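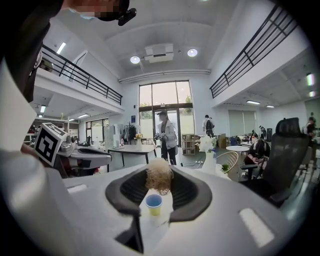
Slide 1. Light, Glare and Furniture in a Double-Height Room

Speaker: Macarena Paredes, Mastden
Running time: 24 minutes, questions at the end

Start without the bio. The program has it.

Scope of the talk: one open-plan room in Fostville, ground floor plus mezzanines. Combined floor area 3,151 square feet, of which 921 is mezzanine. We were hired in July to review the lighting and the layout. The ceiling and the railings were fixed items. The furniture was not.

Define terms early. "High zone" means floor with the full ceiling height over it. "Low zone" means floor under a mezzanine. I use these two terms in every slide.

Slide 2. Two ceilings, two types of light

The high zone has round recessed lights in the upper ceiling. The low zones have linear lights. Point back to the opening slide: linear lights glowing under the left mezzanine, another set under the right.

The two types behave differently at desk height. A recessed round light on a high ceiling gives a wide, weak pool by the time it gets to a table. A linear light under a mezzanine is much closer and gives a long, strong strip. A person who walks from one zone to the other crosses a visible change in level. Our target for general work was 300 lux on the tabletop in both zones. The low zones met it with the linear lights alone. The high zone met it only near the glass.

Pause for the plan drawing. Give people time to find north.

Slide 3. The glass entrance

Tall glass at the far end, large panes, planting outside. In the opening slide you are looking straight at it.

Main points:
- Daylight enters from one end only, so the level drops steadily with distance from the door.
- A person standing in front of the glass is seen against a bright background. Anyone whose desk faces that way will squint in the morning.
- Storage near the entrance takes the best daylight in the room and does nothing with it. There is shelving there, and a stack of cardboard boxes beside it. Our layout moves both under a mezzanine.

Expected question: why not put film on the glass? Answer: film lowers the level over the whole room to fix a problem at a few desks. Turn the desks first. Measure again. Then discuss film.

Slide 4. Tabletops

Read the reflectance table from the handout. Do not read every row. Matte white laminate, oiled oak and gray linoleum are the three that matter.
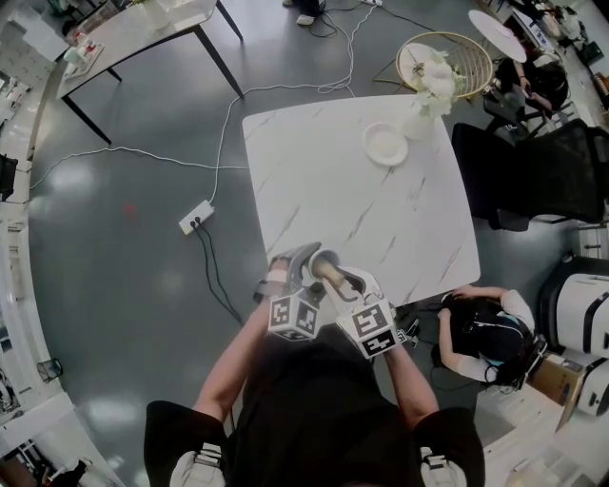
Gloss is a separate property from color, and the two get mixed up in most furniture orders. A white top can be matte and comfortable for a full day of reading. A polished white top shows the room's lights back to the person sitting at it, and the position of the reflection changes with every shift of the head. The square marble table is the second kind: glossy white, with thin gray veins running on the diagonal. It looks well with a vase of white flowers on the corner. As a work surface it has a further weakness, contrast. The small white plate set down near the flowers is read mainly by its raised rim. White paper on that top has no rim at all.

Recommendation: keep the marble table as a meeting or display table. For handwork, put down a matte mat in mid gray. We tested the Maes felt mat and a plain rubber sheet. Both removed the reflection. The felt sheds and the rubber smells for the first week. The client picked felt.

Slide 5. Clearances around the table

Stay on the same view for this one.

The mesh office chair sits close in at the right edge of the marble table. Past it is a desk with someone working. Cases and a cardboard box are on the floor at the table's lower right, and a person is down on the floor next to them with a bag. Four different uses share one strip of floor.

Rules we gave the client:
- Measure clearance from the back of an occupied chair. A chair pushed in tells you nothing about the aisle.
- Give bags and cases a marked place on the floor. Packing and unpacking is work and needs its own area.
- Side tables with thin legs, such as the gold wire one behind the flowers, are hard to see from above a load. Keep them off the aisle side.

If time is short, drop the third rule.

Slide 6. Looking up

Most layout reviews stop at eye level. Ask how many in the room have a ceiling plan of their own office. Wait for hands. Continue either way.

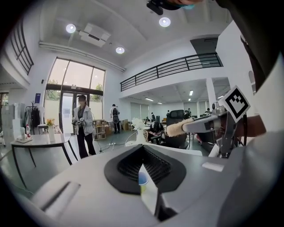
High zone ceiling: recessed lights, projector, mezzanine railings on both sides.

Projector first. It is ceiling mounted, white, boxy housing, with one of the round lights near it. Ask the client whether that light can be switched separately. In this room it could not. A light close to the projector puts haze on the projected image, and switching off the full circuit leaves people unable to take notes. We priced a separate switch. It was the cheapest item in the report and the first one approved.

Second point, railings. They are black metal with open bars, which is good for light: they pass most of it through to the floor behind. Solid panels would look tidier and would darken the front of each mezzanine. Do not accept a proposal to board them in.

Third point, access. Every light in a high ceiling has to be reached from a lift or a tower. Log the date each one is replaced and change them as a group.

Slide 7. Calculation against measurement

The model was built in Otora with default reflectance values. It gave a higher result than the meter at the middle of the room. The cause was the floor value, which had been left at the setting for pale concrete. After correction the two sets agreed well enough to use.

Show the before and after plots side by side. Leave them up through questions.

Slide 8. Open items

Blinds for the end glass: quote pending.
Dimming for the linear lights: client undecided.
Second round of readings: winter, after dark, chairs occupied.

Contact details and the handout link are on the last slide. Spare meter is in the case under the lectern for anyone who wants to try a reading.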